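The Fruit Plate, Away From the Kitchen

Mixed fruit on one plate ages unevenly. A whole orange has a thick rind and keeps for days at room temperature. A cherry tomato has a thin skin and marks under very little weight. The usual bowl ignores the difference and puts whatever was bought last on top.

At the Haverford test rooms in March, the method was to spread a cloth, set a shallow plate on it and sort before filling. Large citrus is handled first, small soft fruit last. A sofa seat will do as a work surface if the cloth is thick enough to stop rolling.

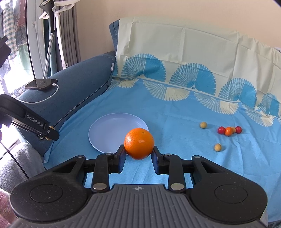 Gus Doucet would skip the plate altogether for tomatoes and keep them on a folded towel, stem end down, until the meal. He also objects to shallow plates in general - too little rim, he argues, and one bump sends everything to the floor.

The rim complaint is fair. A shallow plate does have one advantage: the fruit sits in a single layer, so air reaches each piece and a soft spot shows early. Nine small fruits are enough for most plates. Past 12, a second layer starts and the bottom one gets forgotten.

Color is a poor guide to ripeness in citrus. Weight in the hand is better. Pieces that feel light for their size go to the front and get eaten first.
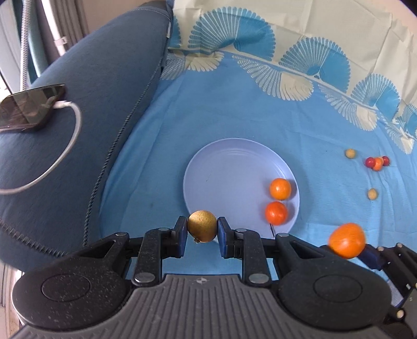

Two orange fruits on the plate, with smaller fruit still on the cloth.

Related
Drying Racks Under 200 Dollars
Cludusbridge Market: What Keeps and What Doesn't
Washing Table Linen by Hand

Contact the editors | Copyright Dilesley | Back to top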